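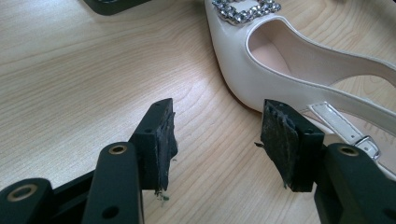 Orathai Kamolrat told me it would either fix my neck or end up under the bed, and she gave it a week. Well, the Fokholm neck and shoulder massager has been on my couch since November and I'm still using it most nights!

It's a heated wrap with kneading nodes inside and two loops for your hands. You pull down on the loops to get more pressure (go easy the first time, I was sore the next day). The heat is mild and takes a few minutes to come through. My old Hemmin got hotter, but it only ever buzzed at me, and this one really digs in.
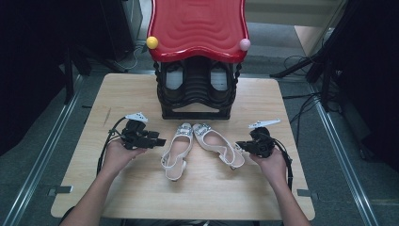

The auto shutoff kicks in after 19 minutes, which is a little stingy, but you can start it right up again. I like the slow setting best. The fast one rattles my teeth if the nodes sit too high, so I slide it down toward my shoulder blades and lean back – much better.

Gripes? The cord is short, and the cover doesn't come off for washing. It's also too loud for watching TV unless you turn the sound up. I'd still buy it again over the Hemmin. Four stars from me.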